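Tivden startup district
From the Kartha regional encyclopedia

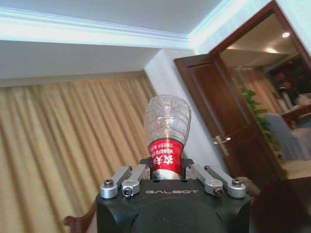 The Tivden startup district is a cluster of young technology and design companies in the old mill quarter of Tivden, a river town best known in earlier years for paper and rope. It grew up along Tokus Street, where cheap upstairs rooms and fast internet drew the first founders, and it has become one of the liveliest small business scenes in the Kartha region. Companies in the district work on mapping software, payroll tools, games, hearing aids and robotics. Software is still the biggest employer by a wide margin.

History

The district traces its start to Budent, a scheduling software company founded by Ilango Thampi in two rooms above a shoe repair shop. Budent began with 4 employees and sold its first product to dental offices in the surrounding towns. Thampi had planned to move to a larger city once the company found its footing, but he stayed, and then began renting his spare desks to other founders at cost. Several of those desk renters went on to open offices on the same block.

The town council took notice and rezoned the empty rope works for mixed use. The building reopened as the Tokus Rooms, a shared workspace with 35 offices, a machine shop and a wonderful double-height reading room that still has its original iron hoists. All but one of the offices were rented in the first year, and the last – a windowless storeroom – became the podcast studio.

Companies

The district is home to 34 registered companies, most of them small. Budent remains the largest and occupies the whole upper floor of the former paper warehouse. Game studios are grouped at the north end of Tokus Street, near the footbridge, while the hardware firms prefer the ground floor of the Tokus Rooms for its loading doors. 11 of the companies were started by former Budent employees, a remarkable family tree for a town this size!

Events

Open Benches takes place every September, when companies unlock their doors and show unfinished work to anyone who walks in. School groups come in the morning and the evening is given over to short talks in the reading room. A smaller gathering, the Monday Table, is a weekly lunch where founders trade advice on hiring, leases and taxes. It is free and open to people who have not started a company yet.

Transportation

The district is a short walk from Tivden station. Tokus Street is closed to cars between the footbridge and the market square, and bicycle parking is available behind the rope works.

See also
Kartha region
Tivden rope works
Budent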